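DASUNPORT, 2024-04-22 – The Dasunport County Public Defender's Office will open a second courthouse help desk this week, giving people who have a hearing coming up a place to ask questions before they stand in front of a judge.

The first desk opened in January and has already answered 2389 questions, far more than we had hoped for! Most were about missed court dates, bail papers and how to reach an assigned lawyer.

"People walk up scared and leave with a plan," said Deisy Tamayo, who runs the program. "We're thrilled to bring that to the Skurari Street courthouse too."

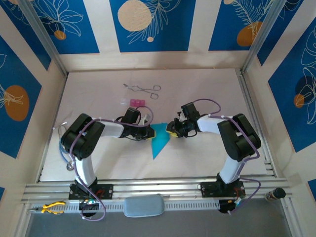
The new desk will be staffed by 5 legal aides and will be open every day that court is in session. Help is free, and no appointment is needed. Visitors should bring any letter or ticket they got from the court, and their case number if they have it.

Recent releases
Bárány Hall courtrooms reopen after repairs
Record-clearing clinic helps 51 residents
Starnum branch office extends evening hours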